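About Us

Posted April 27, 2021 by Catrin Nicholas
Filed under: Company / Who we are

Besley is a small company in Clalville. We test robot arms on the kind of work that people do with their hands every day, in workshops and at home, and we write down how well they manage it. Our customers are mostly repair shops and firms that take back old office equipment. They come to us with one question, and it is nearly always the same: can a machine do this job yet?

We are 7 people. Four of us worked before in electronics repair, and I think this is the reason the company is the way it is. When you have changed memory in computers for many years, you know that the work is not difficult, but you also know how many small things your fingers do without asking you. You feel that the module is a little crooked. You feel the latch before it clicks. A robot has to be given all of this in some other form, and for us this is the interesting part.

What we work on now

Our main project is called Mestard. It is about desktop computers: opening them, taking out parts, putting parts in, and sorting what can be used again. We chose computers because the inside is crowded and every model is a bit different, so a program which only repeats the same movement will fail very soon.
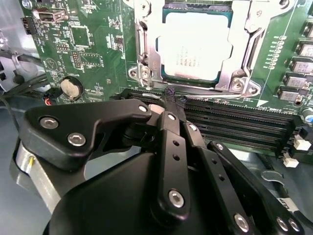 The gripper at the memory slots of a desktop motherboard.

The memory slots are our favorite test, and also the one we complain about the most. The space is narrow, the slot is long and thin, and the force has to go straight down. A person who learns this needs perhaps one afternoon. For the arm, we keep a list of 16 separate steps, from finding the slot to letting go of the module, and each step is scored by itself. In our last long series we made 912 attempts. I will not give one single percentage here, as it depends very much on the step. Finding the slot is good. Pushing evenly on both ends of the module is still weak, and the arm cannot always tell us that it was weak.

Marisa Marras leads the project. She came to us from a repair counter in Cieślak, and she has a rule that no test is finished until a person has done the same task on the same bench with the same parts. It takes time — but it keeps our numbers fair. Many demonstrations of robots look very good until you put a patient technician next to them.

Shop floor and household

We are often asked about the house too. People want to know when a robot will empty the dishwasher or fold the towels. Our answer is careful. A bench is easier than a kitchen: the light stays the same, the part is held in place, and a child does not come in and move it. 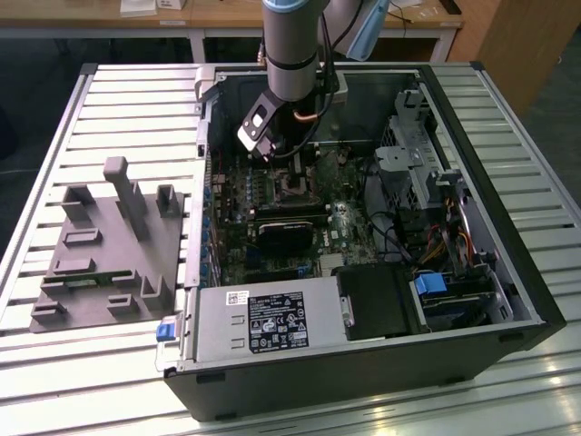
For this reason we build the work area together with the task. If a part can rest in a holder, always at the same angle, the robot has already half of the problem removed. Some visitors say this is a kind of cheating. We do not agree, because a human technician also arranges the bench before starting, and in a shop it is a normal thing to do. But it does mean that a good result on our table should not be carried over to your home without thinking.

So, can machines do the chores yet? Some of them, in some places, with a person near. Picking up a part and putting it in a tray, yes. Unscrewing, mostly yes, if the screw is not damaged. Cables are hard. Anything soft is hard. And when something goes wrong, a person still understands it faster than our software does. We tell this to every customer before they sign, and a few of them have gone home and bought better screwdrivers, with our blessing.

How we work with you

If you have a task you would like us to test, please write to us with a short description and, if possible, send us the real parts, also the old and scratched ones. We ask for enough material for 100 attempts. You receive a written report with every failure included, and our opinion on whether you should automate now or wait. The report belongs to you. We do not sell robots and we do not take money from those who do.

Visits to the Clalville workshop are possible by appointment. Please come with closed shoes.

Recent
What we learned from loose screws
Mestard: notes from December
Why we keep a person at the next bench
Open position: test technician, Clalville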